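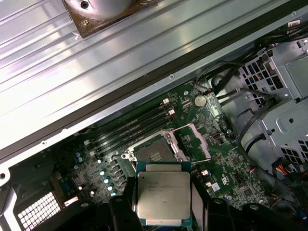
Urban Technical Program
Server Hardware, Unit 3: Processor Installation

Students work in pairs and wear a grounded wrist strap at all times. Disconnect power before opening the chassis.

Raise the retention lever and open the load plate fully. Hold the processor by its edges, align the notches, and lower it straight into the socket. Do not touch the pins or slide the processor.

Memory is covered in Unit 4. Record the processor model on worksheet 2 before leaving Room 198.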